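Dark Skies Should Be Part of the Town Plan

The Follel Observatory has stood on the ridge above Culham for longer than most of the town's streetlights. When it opened, a visitor could step outside at 10 in the evening and find the Milky Way without help. Visitors in September were shown the brighter planets and a few star clusters, and were told that the rest would have to wait for a darker site.

The loss is often treated as the price of growth. This essay takes a different view. Most of the glow over Culham comes from fixtures that send light sideways or upward, where it serves neither drivers nor pedestrians. The problem is one of design, and it can be corrected at modest cost.

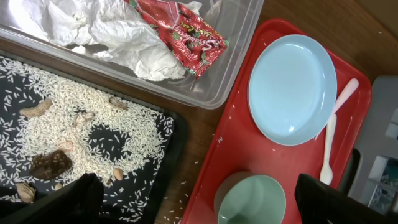

What the Town Should Require

The current proposal before the town would set standards for new buildings only. That is a reasonable beginning, but it leaves the retail park at Dradard untouched, and Dradard is the brightest source on the southern horizon. Existing commercial lots should be given 3 years to install shielded fixtures and warmer lamps. Sports fields should go dark within 2 hours of sunset unless a game is in progress.

Objections on grounds of safety deserve a serious answer. Glare makes it harder to see into shadow, and a shielded lamp of lower output can light a sidewalk more evenly than a bare one. The neighboring town of Lo adopted shielding along its main street and has kept it – a fact that should carry some weight with those who expect complaints. 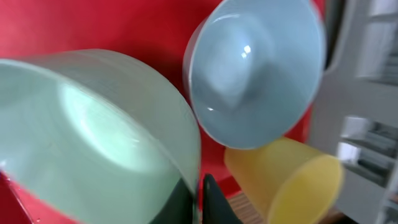

One Culham resident wrote in response to an earlier draft that the observatory could simply move its telescopes to the desert and leave the town alone. Instruments can be moved, the letter argued, and businesses cannot.

The argument overlooks the purpose of the place. Follel is a teaching observatory, and its students arrive by school bus. A remote telescope would give them images on a screen, and they have plenty of those already. The sky above their own homes is worth the price of better lamps.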